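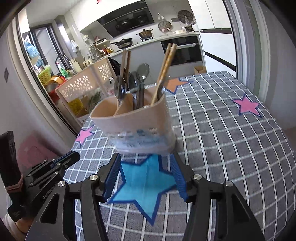

Why would anybody help to build the thing that will take her own job, a reader asked me under my last piece, and she added that she would rather break the gripper over her knee. I have carried this question with me for several weeks. I think it deserves a longer answer than the two lines I wrote below her comment, which were too quick and also a little bit proud.

I work for McGrath, in the washing and sorting section of the kitchens in Josthorpe. We are 70 people if you include the evening shift. We wash, dry and sort what comes back from canteens, and after that it goes out again in clean boxes. Since July of last year a part of our paid hours goes to recording. We take a gripper in the hand, the kind with a handle below and two jaws in front, and with it we do ordinary kitchen tasks at an ordinary table. Spoons, chopsticks, the holder they stand in. The recordings go to Mendier, and Mendier uses them for the sorting arm called Zallia, which should come to our hall in 2027.

So the reader is right about the fact. We are teaching it. My disagreement with her is about what we should do with this fact.

First I must explain how the work feels, because people who write about automation often write as if all of it happens in an office. When I sort spoons with my fingers I do not think. My hand knows where the spoon is heavy. With the gripper my hand knows nothing. I have to look, come near, close, wait, lift. I must decide from which side I take a thing, and such a decision I had not made with my head since I was a small child. In the first week I was so slow that I was ashamed, and I have been sorting cutlery for many years. A colleague from the office, who has never worked one shift at the belt, was faster than me. I did not enjoy this.

Later something changed, and I want to be fair and write it down also. I began to see my own work. I noticed that I turn a spoon a little before I put it down, always the same way, so that the next person can take it by the handle. Nobody had taught me that. It was in no instruction sheet at McGrath, and no manager knew of it. I had been doing a small kindness for the person on my left for years, without being paid for it, and I discovered it when I had to do it slowly with a tool.

My opinion, then, is that this knowledge has a price, and that the price has not been discussed. We receive our normal hourly wage for recording. It is the same as for loading crates. But a crate which I have loaded is loaded once, and after the lorry leaves it is finished. A recording is used again and again, and it will still be in use when I have retired. If a photographer sells one picture for many printings, he asks for a different sum than for one printing. I do not understand why a person who sorts spoons should be too modest to ask for the same. 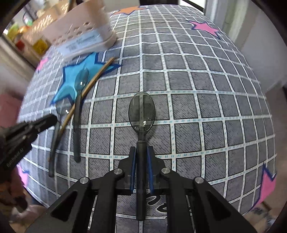

You make it too noble, it is a spoon, Vasilis Lazarević told me in the break room when I read him this part from my telephone. He said that for his share he would sell the spoon and every movement of his wrist for one free evening in the week, and that I should write this too, if I wanted to write the truth.

I write it gladly, and I cannot say he is wrong. There is a romantic way of speaking about manual work which I find mostly among people who stopped doing it, or never started. The sorting hall is loud. The air is damp and in winter you go out with it still in your sleeves. After a shift my shoulders hurt in a place where no cream reaches. If an arm takes the wet crates away from me, I will not write a poem for the crates. The recording hours are the only hours in my week when I can sit down, when it is quiet, and when somebody asks me afterwards how it was and waits until I have finished the answer. We do 3 hours of it in one block and then we change over with the next pair. Several colleagues with bad knees have asked to do it more often, and I support them.

But a person can be tired of the crates and still need the wage which comes with the crates. These two things are put together in nearly every meeting, and I think it is done with a purpose. The speaker shows how hard the work is, we all nod, because it is hard, and after we have nodded it seems that we have agreed to something. I have nodded too. On the way home I asked myself what exactly I had agreed to, and I could not find it.

What was promised to us is that nobody will be dismissed when Zallia comes. I believe that this was said in good faith. However, I have asked what happens when somebody leaves by himself, and the answer was that each place will be "looked at". In our hall people leave often, for a baby, for a move, for a better bus connection. If every empty place is looked at and then stays empty, the hall will become small without one single dismissal, and the promise will be kept to the letter. The ones who remain will stand beside the arm and take out what it has dropped or put in the wrong box. I have seen a trial of this. It is lonely work. You cannot talk, because there is no one across from you, and you cannot go faster or slower when you need it, because the arm has its own speed.

This is the part which I miss when I read about automation. The articles count jobs, and perhaps the number is what can be counted. But a job has also a shape. Mine has a person on my left and a person on my right. It has a moment after the big delivery when we all slow down without any signal, and someone tells about her daughter. I learned my English at this belt, most of it from two women who corrected me without laughing. A new person who comes to Josthorpe with few words, as I came, will stand next to a machine, and I ask myself from whom he will learn how to say that his back hurts.
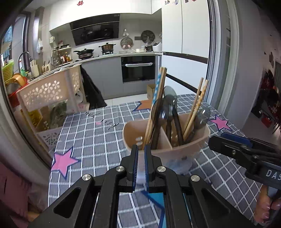

Then ask for something, don't only be sad about it, wrote another reader, and I have to accept this also.

I have therefore made for myself an order of what I would ask. The most important is the money for recordings. I would like a separate rate, written in the contract, and a payment each time when the recordings are sold further to a firm which is not Mendier. I have been told by the office that this is too complicated to follow. Yet when I stay away from the table for 10 minutes too long, this can be followed very well.

After the money comes the question of who stands beside the arm. I would ask for two people at each station, also when one would be enough on paper. I know what it costs. I also know how many mistakes a person makes when he has been alone for a whole shift, and I am sure that it could be calculated if somebody wished to calculate it.

And I would like that we see what we have taught. In all these months I have not been shown one time how Zallia picks up a spoon after my recordings. They go away from us and we hear that they were "useful". I would like to stand in front of the arm and see if it turns the handle to the left for the next person. If it does this, I want it to be known in the hall from where it has this habit. If it does not, I want to know who decided that the movement was not necessary and was taken out.

To the reader with the knee I would say now the following. I understand your anger, and I do not find it foolish. But if I break the gripper, another one comes with the post, and the person who holds it will be somebody who needs the hours more than I do and has less courage to ask a question. I prefer to be at the table. When the people from Mendier visit us, they come to the table first, and a person who sits there can speak with them before the manager has arrived. In the spring visit I used around a quarter of an hour in this manner. I asked about the rate. The young man did not know, but he wrote it down, and he asked me how to spell my name.

I will record again next week, on the early block. The letter with the requests hangs beside the time clock, and whoever works in the hall and agrees with it can sign. Vasilis has signed it. He has crossed out my sentence about the photographer and written "one free evening" over it, and I have left it so.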